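Issue: Pan handle grasp drops out when wrist view loses the rim
Project: Clunberg manipulation policy
Component: evaluation / wrist stream
Status: Open, workaround in place
Severity: Medium
Station: Usholm kitchen counter
Opened: Friday, August 14, 2020

Summary

The two-view policy reaches the pan and then stalls or opens the fingers early in a share of evaluation runs. In 31 runs of the pan task, 19 finished without a fault. The fault does not show up when the same checkpoint is run on the overhead view alone, although that version is slower to line up and was the reason for adding the wrist view in the first place.

Expected behavior

The arm approaches from the front of the counter, closes on the handle, lifts the pan clear of the cutting board and holds until the episode timer ends.

Observed behavior

The arm approaches normally. Within the last part of the approach the predicted grip value starts to swing between open and closed. The motion either freezes short of the handle or the fingers open again after a partial close. There is no joint fault and no dropped packet in the controller log.

Entry 1

Checked the obvious things first. Both streams arrive at the expected rate. Clock offset between overhead and wrist is inside the limit. Reloaded the checkpoint from storage and compared checksums, no difference. Reran the failing start poses and got the same stall in the same part of the approach.

Entry 2

Swapped the wrist stream for a recorded one from a good run while leaving the overhead stream live. The grip value stopped swinging. The reverse swap, live wrist and recorded overhead, brought it back. The problem is in how the policy uses the wrist view. Timing and control are ruled out for now.

Entry 3

Went through the attention maps on the failing runs. Weight on the wrist view is spread over the countertop veining and the lettering on the board, with little on the pan. In the good runs most of it follows the curve of the rim. Both views of the station are attached for reference.
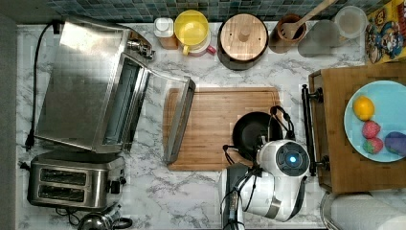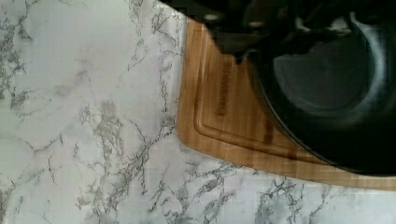
Pan task, Usholm counter. First: overhead view with the arm at the pan. Second: wrist view, gripper at the top, pan running out of view at the right.

Entry 4

The second attachment is a fair sample of what the policy has to work with. The pan is only partly in view, the gripper covers part of what remains, and the handle cannot be seen at all. Much of the image is marble pattern. That pattern is high contrast and looks much the same in every training episode from this station, so the encoder has had plenty of chance to lean on it as a position cue. A small change in board angle would then break the cue.

Entry 5

Tested that. Turned the board 5 degrees from the position used in training and kept the pan at the same place on it. The stall rate went up. Turned it back and it came down again. Moving the fruit plate and tray had no effect that I could separate from noise, so the clutter at the side of the overhead view is probably harmless.

Entry 6

Tried the Selvanayagam masking step on the wrist stream. It drops random patches of the wrist image during training and scales down that stream's weight when the remaining patches disagree with the overhead estimate. Fine-tuned from the current checkpoint, no new demonstrations. On the failing start poses the grip value is now steady in all but 2 runs. Those runs still stall, but the fingers no longer open after a partial close.

Side effect — the approach is slower. The arm hesitates before the final move while the two streams settle. This is acceptable for evaluation and would be a nuisance in a longer task.

Entry 7

Compared with the Dirnham baseline, which crops the wrist image to a fixed window before encoding. The crop removes a good deal of countertop but also removes the rim in the cases where the pan sits far to one side. It fails on those poses in the same way as the original checkpoint. Not pursuing it further unless someone has a moving crop that works.

Workaround

Use the masked checkpoint for all pan runs. Keep the board at the training angle. If the grip value swings for longer than one control window, stop the run and log it as a stall, do not let it time out. Timed-out runs are being counted as late successes when the fingers happen to be closed at the end, and that has already made one results table wrong.

Still to do

Rerun the full pan set with the masked checkpoint and the original start poses, so the numbers can be set against the first batch.

Record new demonstrations with the board angle varied.

Fix the success check so that it needs the pan to be clear of the board, and closed fingers alone do not pass.

Try the overhead-only and masked two-view versions on a plain counter. If the original checkpoint also fails there, the veining explanation in entry 4 is too narrow and the cue may be the board lettering or the groove.

Leaving this open until the rerun is in. The masking patch is on the evaluation branch and has not been merged.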